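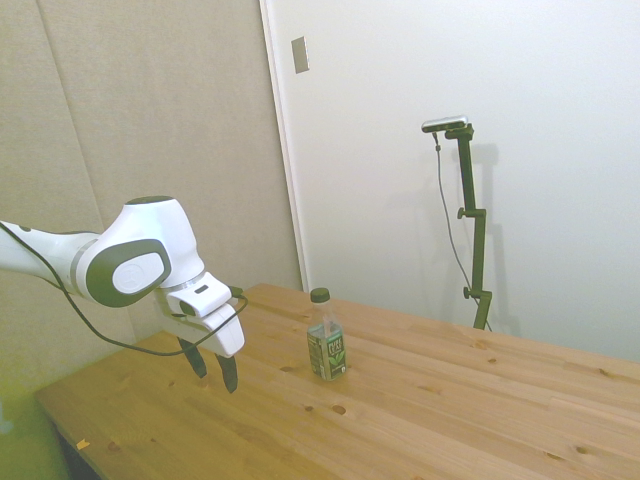

Tischplatten aus hellem Nadelholz sind weich und nehmen Feuchtigkeit schnell auf. Kritisch sind die Stellen, an denen regelmäßig Gefäße abgestellt werden. Eine Getränkeflasche aus Kunststoff wie die von PURE LEAF mit dem grünen Schraubverschluss ist unproblematisch, solange der Boden trocken ist. Kommt sie aus dem Kühlschrank, bildet sich Kondenswasser, das am Flaschenboden einen Ring hinterlässt. Äste und Fugen sind dabei empfindlicher als die Fläche dazwischen.

Vorbeugung

Flaschen vor dem Abstellen unten abwischen oder einen Untersetzer aus Kork verwenden. Verschüttete Flüssigkeit sofort aufnehmen -- tupfen, nicht reiben. Gezuckerte Getränke mit einem nebelfeuchten Tuch nachwischen, danach in Faserrichtung trocknen. Mikrofasertücher mit rauer Seite sind für geölte Platten ungeeignet.

Wasserringe entfernen

Helle Ringe liegen meist nur in der Oberflächenbehandlung. Bei geölten Platten genügt in der Regel folgendes Vorgehen:

1. Fläche reinigen und vollständig trocknen lassen.
2. Mit Körnung 300 in Faserrichtung schleifen, ohne Druck. Etwas über den Rand des Rings hinausgehen.
3. Schleifstaub absaugen, auch aus den Fugen.
4. Hartöl dünn auftragen, 10 Minuten einziehen lassen, Überstand abnehmen.
5. Platte 14 Stunden nicht benutzen.

Dunkle Flecken sitzen tiefer. In diesem Fall die ganze Platte abschleifen und neu ölen. Ölgetränkte Lappen ausgebreitet im Freien trocknen -- Selbstentzündungsgefahr.
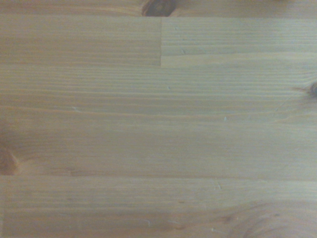
Muss bei verleimten Platten an jedem Stoß die Schleifrichtung gewechselt werden?

Die Richtung bleibt gleich, solange die Lamellen parallel liegen. Maßgebend ist der Faserverlauf, nicht die Länge der einzelnen Stücke. Farbunterschiede zwischen den Lamellen lassen sich durch Schleifen nicht beseitigen.

Raumklima

Relative Luftfeuchte möglichst nicht unter 40 Prozent fallen lassen, sonst können sich Leimfugen öffnen. Den Tisch nicht direkt an den Heizkörper stellen. Nachgeölt wird einmal jährlich, bei uns im Juni.

Stand: 19.11.2018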